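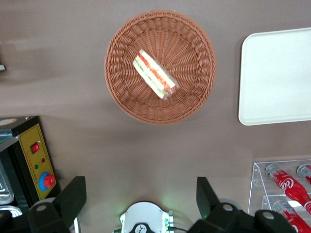

Katherine Apaza and Yeison Arboleda | 2022-02-22 | 4 comments | 31 shares

Handout 5: Picking from a basket

Read this before lab. Section A works on the Fovgate station and section B on the Grideditz station. The task and the grading are the same for both.

Task

Your program has to pick the wrapped sandwich out of the woven basket and set it down on the white tray to the right. The bottles in the clear rack are not part of this week's task. Treat the rack as an obstacle and plan your path so the fingers stay clear of it.

Wrist camera view

The wrist camera looks straight down on the basket. Both fingers and the gripper base show up along the bottom of the image, so mask that area before you run your detector. Groups in January skipped this step and several of them spent the lab chasing a detection on their own gripper.

Plastic wrap reflects light. In the view used for this handout there is a slight glare near one corner of the sandwich. If you threshold on brightness, expect a hole in your blob at that spot. Fit a triangle to the outline and take its center.

The sandwich lies on a diagonal. Estimate the angle first, then turn the wrist so the fingers close across the sandwich. Check that the open fingers fit inside the braided rim at that angle.

Settings

Approach speed: 20 percent
Travel speed: 40 percent
Finger opening at approach: 56 mm
Grip force: start at the lowest setting and go up one step at a time

Before you run

Find the large red stop knob on the yellow panel. One person in each group keeps a hand near it whenever the arm is moving. Do the first run with the basket empty.

What to hand in

Your code, a log of ten tries, and one page on the tries that failed. Say what the camera saw and what the arm did. Yolanda Ccori will grade section A and Maja Jabłońska section B. Questions about the masking step go to Yeison.

Next handout: picking bottles from the rack.

4 comments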